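# Why Does a Mug Keep Your Cocoa Warm?

Pour hot cocoa into a mug and leave it on the table. Come back later and it will be cooler. Leave it long enough and it will be the same temperature as the room. The cocoa has lost something, but the mug is just as full as before. What it lost was heat.

Heat is a kind of energy. Everything is made of tiny particles that are far too small to see, and those particles are always moving. In hot things they move fast. In cold things they move more slowly. When something hot touches something cold, the fast particles bump into the slow ones and pass some of their energy along. Heat always travels this way, from the hotter thing to the cooler thing. It keeps going until both are at the same temperature.

People often say that a cold floor "lets the cold in" to their feet. Scientists would say it the other way around. Your feet are warmer than the floor, so heat leaves your feet.

## Three ways out

Heat has three ways to get out of your drink.

**Conduction** is heat moving by touch. The cocoa touches the inside of the mug, so the inside of the mug warms up. The warmth creeps through the wall of the mug to the outside. If the mug is standing on a table, some of it moves into the table too. Lift a hot mug that has been sitting for a while and feel the spot underneath. (Ask a grown-up before you move hot drinks.)

**Convection** is heat carried along by moving air or water. The air just above the cocoa gets warm. Warm air is lighter than cool air, so it rises, and cooler air slides in to take its place. That air warms up and rises too. Blowing on your drink does the same job faster.

**Radiation** is heat that travels in invisible waves. It doesn't need to touch anything or be carried by anything. This is how the heat of the sun reaches us through empty space. A hot mug gives off these waves as well, though much more weakly. Hold your hand near the side of one without touching it and you may feel them.

There is one more thing going on at the top of the mug. Some of the water in the cocoa turns into a gas called water vapor and floats off. This is **evaporation**, and it uses up a lot of heat. The wisps you see over a hot drink are tiny drops that form when the vapor meets cooler air. Sweat cools your skin by evaporation too.

## What mugs are made of

Most mugs are made of clay that has been baked in a very hot oven called a kiln. Baked clay is called ceramic. Heat moves through ceramic slowly. Things that slow heat down are called insulators. Wood is an insulator, and so are wool, cork, and plastic foam.

Metals are the opposite. Heat moves through most metals quickly, so we call them conductors. A metal spoon left in hot soup soon gets hot at the handle, but a wooden spoon does not. This is the reason many cooking pots have metal bottoms and plastic or wooden handles.

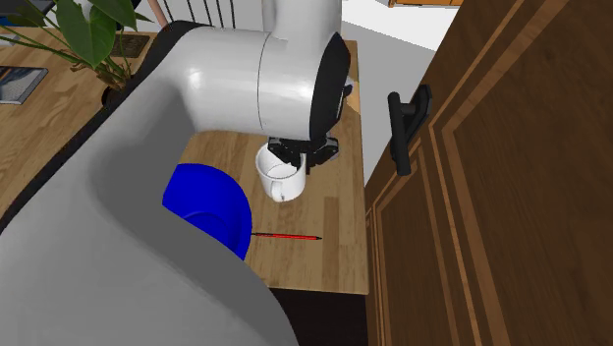 *A white mug on a wooden tabletop. Wood is an insulator, so heat passes into it slowly.*

The handle of a mug helps in two ways. It sits away from the hot drink, and there is air all around it. Heat has to travel through the narrow places where the handle joins the mug, so not much gets to your fingers.

Thickness matters too. A thick mug takes longer to let heat through. But a thick mug that starts out cold also soaks up a lot of heat at the beginning, and your cocoa cools down a little right away. Some people fill their mug with warm water first, pour it out, and then put in the drink.

## How a vacuum bottle works

A vacuum bottle can keep soup hot until lunchtime. It has two walls, one inside the other, and almost all of the air has been pumped out of the space between them. A space with nothing in it is called a vacuum. Conduction and convection both need particles to pass the heat along, and in a vacuum there are hardly any. Many of these bottles also have a shiny layer that sends heat waves back to where they came from. The lid stops warm air and vapor from getting out at the top.

It works just as well for lemonade. The bottle doesn't know if your drink is hot or cold. It slows the heat down in both directions.

## Try it: the lid test

The science club at Mullberg School did this test in June. Their teacher, Hanan Sayegh, used warm water from the tap and not boiling water, and you should do the same.

You will need:

- 2 mugs that are the same size and shape
- 1 small plate to use as a lid
- a kitchen thermometer
- warm tap water
- a clock
- paper and a pencil

What to do:

1. Put 300 milliliters of warm water into each mug.
2. Measure the temperature of each one and write it down.
3. Put the plate on top of one mug. Leave the other one open.
4. Wait 10 minutes, then measure both again.
5. Put the plate back and wait another 10 minutes. Measure one more time.

Before you start, write down which mug you think will stay warmer. Keep both mugs in the same part of the room, away from windows and heaters, so that the lid is the only difference between them.

Melati Nair, who is in the club, found that her open mug had dropped to 34 degrees Celsius by the end. The one with the lid was 7 degrees warmer. Your numbers will be different, depending on your room and how warm your water was at the start.

Next you could wrap one mug in a wool sock, or compare a ceramic mug with a metal cup. Bram Boersma tried bubble wrap - it has lots of air trapped in it, and trapped air is a good insulator. Change only one thing each time.

## Words to know

**Conductor:** something that heat moves through easily.

**Insulator:** something that heat moves through slowly.

**Evaporation:** when a liquid turns into a gas.

**Vacuum:** a space with nothing in it, or almost nothing.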